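Computer Maintenance 1, Droltska Training Centre
Notes for Session 3: Opening a desktop computer
Tutor: Trefor Jarman

Please read these notes before you come to room 231. You will work in pairs, and every pair will have one old office computer.

Before you open the case
Shut down the computer, turn off the switch at the wall and take out the power cord. Then press the power button once and hold it for a few seconds. Lay the tower on its side and remove the side panel. Keep the screws in the small dish. Last year in March we lost many of them on the floor.

Touch bare metal of the case with your hand before you touch any board. If you wear a wrist strap, clip it to the metal and not to a painted part.

What to find first
Start with the power supply, because all the coloured wires lead back to it. Follow them with your finger to the motherboard and to the drives. After this, find the processor, the memory slots and the graphics card. SATA cables are thin and flat, and they carry data to the drives. The colour of a SATA cable has no meaning for its speed.

Write the name of each part in your workbook in your own language also, if it helps you.

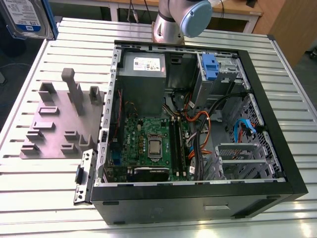 Can I mix two memory modules of different speed?
Usually they will work together, but both will run at the speed of the slower one. Check the manual of the motherboard before you buy.

For homework
Draw the inside of your computer from memory and label the parts. Bring the drawing to the next session, when we will take out the power supply and put it back. Students from the Khokhar group can hand in the drawing at the front desk.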